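Cistwood Tableware Names

README

Cistwood is a word list for everyday tableware. It records what people call the bowls, plates, cups and serving dishes they eat from, and which words they treat as meaning the same thing. It was put together for people who write shop listings, recipes and household inventories.

Contents

terms.csv — one row per term, with a short definition
pairs.csv — terms that contributors marked as interchangeable
notes.txt — spelling choices and open problems

There are 42 base terms in this release. Compound terms such as "soup bowl" and "mixing bowl" are kept as separate rows and point back to their base term. 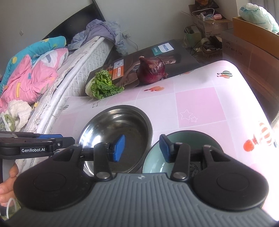

Steel and pale green bowls on a checked tablecloth.

Sources

Entries came from two places: the Hastano household survey and the Pomare kitchen glossary. Where they disagree, both definitions are kept and the source column says which is which. Please don't merge them without opening an issue first.

Material words (steel, ceramic, glass) go in their own column. Older copies had them inside the term, so "steel bowl" and "bowl" were counted apart. If you have scripts written for the May release, they'll need a small change.

Known problems

"Dish" is a mess. Some contributors used it for any shallow vessel, others for the food itself. Sizes are also weak, as the glossary gives none and the survey only asked for small, medium or large.

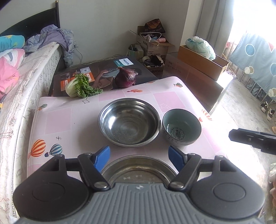
Novness wrote in to say that "basin" shouldn't be listed as a plain synonym for "bowl", as in their kitchen a basin is always the deeper one and never goes to the table. The pair is now marked "regional" and stays in the file.

Use

Free to copy and change. Keep the source column if you pass the files on. Corrections go in the issue tracker — one term per issue, please.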